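Home Notes Bench Log Parts About

Budgeting a second teardown cell

Aug 3, 2026

The request went in at 3814 for the second cell, not counting the arm, which we already have. Greer Lennox asked for the breakdown before signing, and since I had to write it up anyway, it goes here too.

The largest line is the gripper, quoted by Conura at 1420 with one set of fingers. I had hoped to carry over the fingers from the first cell, but the bolt pattern changed between versions and an adapter plate adds length at the wrist. Length is what we can't spare. Inside a desktop case, the clearance between the drive cage and the board sets the whole job, and every bit of extra reach makes the approach angle worse.

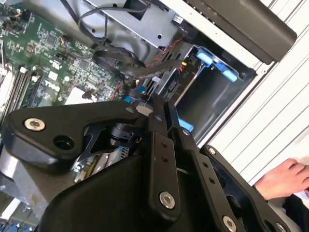 Cables are the second cost, and they don't show up on a quote. A drive cage with latch tabs is a simple pull once the leads are out of the way. Routing varies from unit to unit, so the time estimate per case is wide. I budgeted operator hours for it. Imani Mosoti thinks I am still low and she is probably right.

Wrist camera: Furgate has one that fits the flange without a bracket. Lead time runs into October. The cheaper Burko unit ships now but needs its own power supply, and by the time you add that and a longer cable the gap is small. I put the Furgate on the order and left the Burko as the fallback.

Spares. The first cell went through two finger plates in its first run of 31 cases, both bent on chassis edges. I have four on the new order. Screws and bolts come out of general stock.

Not included: a tilting fixture for the case. Amr Berrada wants one and has a drawing. I would like to see the cell run flat first and price the fixture from real numbers.

Still open is whether the service contract covers both cells or is billed per serial number. I have asked twice. If it is per serial number, the total above goes up and I will have to resubmit.

Contact | © 2026 Konrad Aigner | Back to top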